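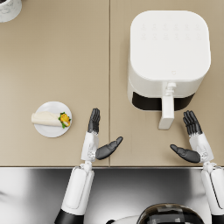
仿真备餐台俯视画面。台面左侧为盛卷饼的餐盘，右侧为空气炸锅，双手处于张开状态，未接触物体。

Bundura 团餐 Domberg 中央厨房
备餐岗位人机协作试运行：岗位招聘及内部参与者征集

发布日期：2022年3月19日
发布部门：生产技术组
项目负责人：Čestmír Pešek
报名联系人：Etornam Arthur

一、背景

Domberg 中央厨房热食备餐线现有一线员工140人，分早、中、晚三个班组。热食备餐线中的“小份复热”工序目前全部由人工完成，内容包括：从冷藏架取出预制卷饼、装入空气炸锅炸篮、设定时间与温度、出锅、装盘、目视检查、送至出餐口。该工序动作单一，开合抽屉式炸篮的次数多，手腕负荷集中，历次工位调查中员工对该工序的轮岗要求也最多。

生产技术组计划在该工序引入双臂机器人系统（内部代号 Amissah）。系统由两条机械臂、两只多指手和一套头部视觉单元组成，在固定台位作业。控制策略先在仿真环境 Esden 中训练和验证，通过后再转到实体台位。目前台位布局、餐盘和设备模型已在 Esden 中建立，抓握手柄、拉出炸篮、取放卷饼三类动作的策略仍在调试，尚未进入实体试运行。

本次公告包含两部分：第一部分为对外及对内同时开放的正式岗位；第二部分仅面向 Domberg 现有备餐员工，征集试运行参与者。两部分分别报名，条件不同，请勿混填。

二、第一部分：正式岗位

岗位名称：人机协作备餐技术员
人数：2人
工作地点：Domberg 中央厨房，热食备餐线及仿真室
用工形式：全日制，签订劳动合同，含试用期
汇报对象：Čestmír Pešek

岗位职责

1. 仿真任务搭建。按照工艺卡在 Esden 中布置台位，调整餐盘、容器、空气炸锅等物体的初始位置与朝向，使布局变化覆盖现场的正常偏差。现场员工摆盘习惯不一，餐盘靠前靠后、卷饼超出盘沿的情况都应纳入。
2. 遥操作采集。佩戴操作设备控制双臂完成指定动作，记录成功、失败及中途放弃的操作。失败记录须注明原因类别，不得删除。
3. 策略回放与判定。逐条查看策略在仿真中的执行结果，依据判定表打分。判定表中没有的情形写入备注，由例会补充条目。
4. 工艺卡转写。与备餐员工共同把口头经验改写为可检验的条件。“拉到底再松手”“别夹太紧，馅会出来”一类的说法，需转写为行程、夹持位置、接触顺序等参数。
5. 实体台位值守。进入实体阶段后，负责开机检查、急停测试、异常停机后的复位和交接记录。
6. 参与安全评估，配合设备组完成防护区划定及警示标识安装。

任职要求

1. 有食品加工、团餐或餐饮后厨工作经历，或有工业机器人操作、调试经历，二者具其一。
2. 能读懂坐标系、关节角、夹持力等基本概念。不要求编程，但须能按文档修改配置文件并核对改动。
3. 能用简明文字描述一次操作失败的过程。面试中安排书面测试，内容为观看一段操作记录并填写判定表。
4. 持有效健康证明。没有证明的，可在录用后入岗前办理。
5. 能适应轮班。仿真室以日班为主，实体阶段按班组排班。
6. 色觉辨识正常。该项与出锅成色检查有关，体检时核验。

优先考虑

曾在本厂热食备餐线工作过的应聘者，同等条件下优先。有遥操作设备使用经验者优先。熟悉抽屉式炸篮类设备清洁与拆装者优先。

待遇

薪资按技术岗序列核定，高于备餐岗序列，具体级别在面试后书面告知。内部应聘者录用后工龄连续计算，原有带薪假期不变。夜班津贴标准与生产岗一致。工作餐由本厂提供。

试用期内由设备组和备餐组各指派一名带教人员。试用期考核包括：独立完成一次台位仿真搭建、独立完成一次急停及复位流程、提交一份工艺卡转写稿。

三、第二部分：试运行参与者征集

征集对象：Domberg 热食备餐线在岗员工，班组不限，工龄不限
名额：20人
周期：自8月起，连续13周
参与时间：全部计入工时，安排在当班时段内，由班组长调配顶岗

参与内容

1. 示范操作。按平时的方法完成小份复热工序，由技术员记录动作顺序与耗时。示范不设速度要求，耗时数据不进入个人绩效。
2. 对照观察。观看 Amissah 在仿真中的执行过程，指出与现场做法不一致之处。例如手从哪一侧接近手柄、炸篮拉出后停在何处、餐盘应预先放在左侧还是右侧。意见逐条编号，技术员须书面答复采纳与否及理由。
3. 并行作业。实体阶段中，参与者与机器人在相邻台位工作，参与者负责上料、成色检查和异常处理，机器人负责炸篮开合及装盘。任何时候参与者均可按下急停，无须事先请示，事后也不作为差错登记。
4. 工作负荷问卷。开始、中期、结束时各填写一次，内容涉及手腕与肩部疲劳、等待时间、注意力负担及对轮岗安排的看法。
5. 访谈。由 Etornam Arthur 组织，自愿参加，可中途停止。访谈记录去除姓名后归档，班组长不参加访谈，也不查阅原始记录。

参与条件

已独立上岗。无须了解机器人。手腕或肩部有既往伤病的员工可以报名，报名时注明即可，并行作业阶段的台位高度和上料频次会相应调整。孕期员工可参加第1、2、4、5项，不安排第3项。

退出

参与者可随时退出，口头告知 Etornam Arthur 或班组长即生效，不需说明理由。退出后恢复原班次，已记录的数据按本人意愿保留或删除。

四、岗位变化说明

以下内容在班组会上已有员工提出，在此统一书面说明。

关于人员数量。试运行期间热食备餐线不核减人员编制。小份复热工序中由机器人承担的部分所释放的工时，用于出餐口复核和过敏原标签核对，这两项目前由备餐员兼做，漏贴、错贴主要发生在兼做时段。试运行结束后的编制安排不在本公告范围内，须待评估报告完成后与员工代表另行商定。生产技术组目前不能就该阶段作出承诺。

关于工作内容。复热工序的员工将减少重复拉取炸篮的动作，同时增加监看和异常处理。监看并不轻松。在仿真室的内部试用中，技术组成员连续监看后出现漏判，因此并行作业阶段监看与动手作业交替安排，不设全班次监看岗。交替间隔将依据第一次问卷结果调整。

关于技能与级别。完成全部参与周期并通过异常处理考核的员工，取得内部“协作台位操作”资格，记入技能档案，申请技术员岗位时免除书面测试。未参加试运行的员工，在系统正式启用前另有培训，资格取得条件相同，不因未参加而受影响。

关于节拍。机器人台位的节拍不作为相邻人工台位的定额依据。节拍数据由生产技术组保管，用于评估设备，不发给班组作排名使用。

关于影像采集。头部视觉单元拍摄范围限定在台面及手部区域。仿真训练用的画面由 Esden 生成，不含真人影像。实体阶段台位旁张贴采集范围图，员工可查看当班画面，保存期限及调阅权限见随附的数据管理办法。

关于故障责任。机器人造成的物料损失计入设备损耗，不计入班组损耗率。参与者介入后造成的损失，按同一口径处理。

五、现阶段技术状态

为便于报名者判断工作内容，列出当前已知问题：

1. 炸篮手柄为长条形，白色，与机身上部颜色相同。俯视条件下手柄与机身连接处的台阶不易分割，接近姿态偶有偏差。
2. 卷饼开口端馅料外露，夹持位置靠近开口端时，变形模型与实物不符。目前规定从闭合端一侧取放，该规定是否符合现场习惯，待参与者确认。
3. 炸锅顶部操作图标对比度低，视觉识别不稳定。时间与温度暂由人工设定，机器人不操作面板。
4. 台面前缘外侧为反光的不锈钢面，高光区域随光照变化，对深度估计有干扰。仿真中已加入反光变化，实体效果未验证。
5. 双手同时进入手柄附近区域时，互相遮挡。现行做法为一手操作，另一手停在外侧等待，效率偏低。

上述问题在岗技术员均会接触到。应聘者如有处理类似问题的经验，可在报名材料中附一段说明，篇幅不限，不附不影响筛选。

六、报名方式

正式岗位：提交简历及工作经历证明。外部应聘者经本厂人事窗口递交，内部应聘者直接交 Etornam Arthur。材料中请写明可到岗时间及可接受的班次。

试运行参与者：在班组公告栏处领取报名表，填写后投入仿真室门外信箱，不经班组长转交。报名人数超过名额时，先按班组分配，使三个班组均有人参加，班组内抽签确定。抽签过程公开，员工代表到场。未抽中者列入候补，有人退出时按顺序递补。

筛选流程（正式岗位）：材料审核，书面测试，现场面试，体检。书面测试当天可参观仿真室并试用遥操作设备，试用表现不计分。面试由 Čestmír Pešek 及备餐组代表共同进行，双方意见不一致时安排复试。

报名表及工艺卡样张有中文和英文版本，填写语言任选。阅读或书写有困难的员工，可约 Etornam Arthur 在休息时段口述代填，代填后由本人核对签字。

七、附件

附件一：人机协作备餐技术员岗位说明书
附件二：试运行参与者报名表
附件三：小份复热工序工艺卡（现行版）
附件四：Esden 操作判定表（试用版，条目仍在增补）
附件五：数据管理办法
附件六：急停装置位置图及操作说明

附件三与现场张贴版本如有出入，以现场版本为准，并请告知生产技术组更正。

Bundura 团餐 Domberg 中央厨房 生产技术组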